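Nerska Brings Out a Hand-Held Gripper Kit for Teaching Robots Small, Fussy Jobs

NOLLASTHORPE, February - Nerska is opening orders for the Funport, a hand-held gripper kit for people who want to show a robot how a job is done by doing it themselves. You squeeze, the fingers close, and the motion is recorded for training later on. We've been using it on our own benches all winter and we love it!

The kit ships with the gripper, a camera mount, two spare sets of finger pads and a printed setup guide. It takes 12 minutes to put together with one screwdriver, and the links can be swapped out one at a time if you wear one down (we have). The early kits went to nine workshops, and their notes led to a softer squeeze and a shorter handle.

Thin parts got the most attention. Wire, string and pins tend to slip out of smooth fingers, so the Funport has rough gray pads on the inner faces that hold on with a light pinch.
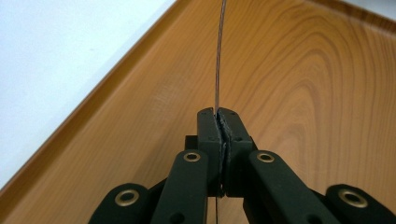

Can the kit be used without owning a robot?
Recording needs only the gripper, a camera and a laptop, and the files can be saved until a robot arm is available.

"I spent a whole afternoon picking up bits of wire and putting them down again, and I was happy as could be," said Geert Claeys, who led the design. "It feels like using your own fingers - just slightly bigger ones."

The Funport costs $1,110, and a pack of replacement links is $263. Orders are handled by Henriques, which will also take care of repairs and spare parts. Shipping starts once the first production batch is checked.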